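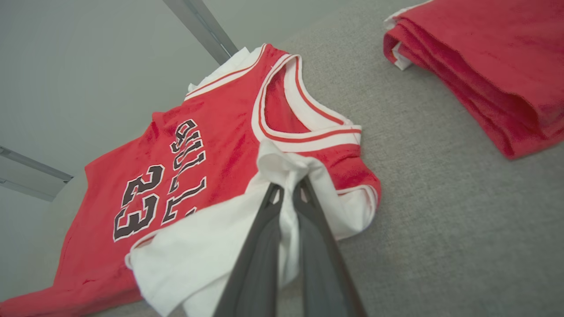 Page last updated: September 17, 2023

Sports shirts in the wash: what we learned from the clothing drive

Many members wrote to me after the February issue and asked the same question. Why do the numbers on a sports shirt crack and fall off, when the shirt itself is still good? I am Periklis Petridis and I do the sorting for the Kutembridge clothing exchange, so I see a lot of these shirts. In the last drive we received 172 pieces of sportswear, and 17 of them could not be given out, all for damaged printing.

The main enemy is heat. The letters and numbers on most fan shirts are a thin layer pressed on the cloth, and the hot dryer makes this layer hard. After that it breaks where the shirt folds. If you have a shirt with sewn numbers you can be less afraid, but the thread can still pull the cloth if it shrinks.

So please wash in cold water, turned inside out, with the zippers of other clothes closed. Use less soap than you think. Too much soap stays in the polyester and keeps the smell in – this is the second complaint I hear most. Do not use fabric softener on sportswear at all. For a shirt that smells already, soak it for one hour in cold water with one cup of white vinegar, then wash it as usual.
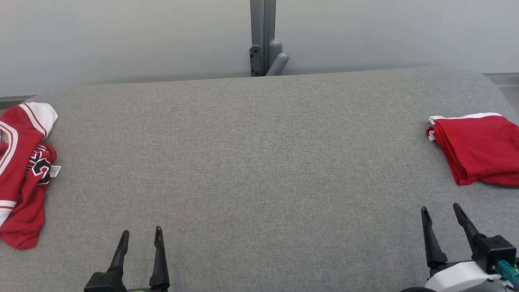 Red sportswear, one piece folded.

Red shirts need some extra words. A new red shirt with white trim should be washed alone the first two or three times. My neighbor in Trinar Street did not do this and her son played the whole season in pink socks. If the white part has already taken color, do not dry the shirt. Wash it again right away in cold water, and many times the color will go out. When it has dried in the machine, it is usually too late.

Dry the shirt flat or on a wide hanger, not in strong sun. Iron only from the inside, with low heat, and never over the print.

For storage, fold the shirt so that the fold does not go across the number. I put the sleeves or the straps to the back, then fold once above the number and once below. A sheet of thin paper between two printed sides stops them from sticking together in summer.

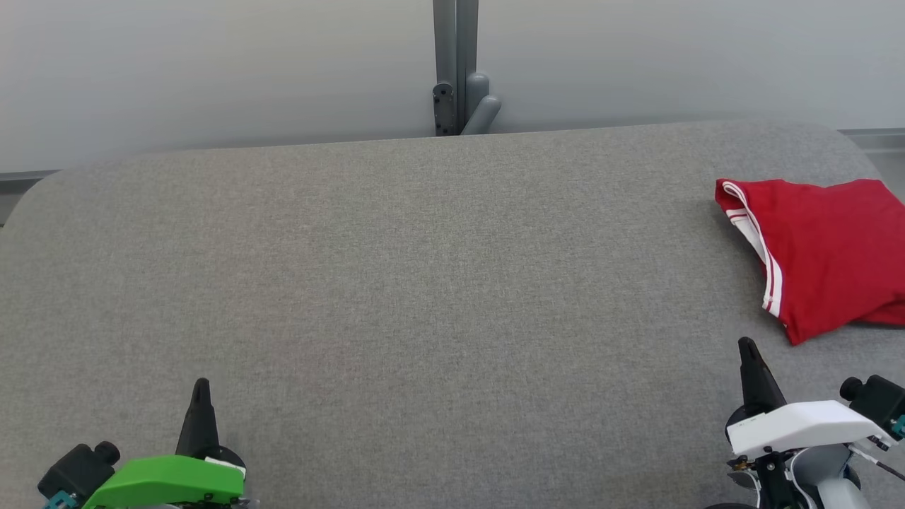
Gray fabric surface, pale wall.

The next collection is at the Plisatico hall, by the side door on Kulkarni Lane. Please bring clothes clean and dry, in bags that are not tied too strongly. We take all sizes. Single socks we cannot use – I am sorry, we have already 106 of them.

P. Petridis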